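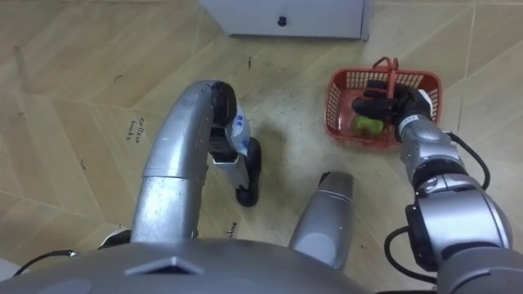

Fig. 7. Head camera view with both arms over the work area. Left gripper holding a small white item, right gripper in the red basket.

4.3 Setting the arms for a basket pick

This section applies to the two-arm Wiltidier build with Vimix control software. Complete the joint zeroing in section 4.2 first.

1. Stand the basket on the floor to the right of centre, within reach of the right arm. Leave the handle upright.
2. Switch on the arm supply and wait for both status lines to read READY.
3. Open the head camera view. Both grippers and the whole rim of the basket must be visible.
4. Jog the right gripper down until the fingers are inside the basket and clear of the walls. Save this pose as BASKET_R.
5. Place a ball in the basket. Close the right gripper at force setting 9 and save the grip.
6. Place a light item on the floor in front of the left arm. Lower the left gripper with the fingers pointing down, close it and save the pose as FLOOR_L.
7. Raise both arms to the rest position at low speed. Check that neither cable on the right arm pulls tight at a joint.

Note: The handle is not part of the collision model. If the basket is turned, repeat step 4 – a saved pose does not follow it.

Note: Soft packets fold when gripped. Set the left finger gap by hand, as the automatic width reading is unreliable on thin film.

CAUTION: Keep hands out of the basket while the arm supply is on. The emergency stop cuts motor power and a raised arm will drop.

If Vimix reports error 293, the wrist has passed its travel limit. Jog it back by hand control and save the pose again.

Arm mounts to the Munasinghe drawing, revised by Gillespie Gourlay in August. For cable lengths see section 4.4.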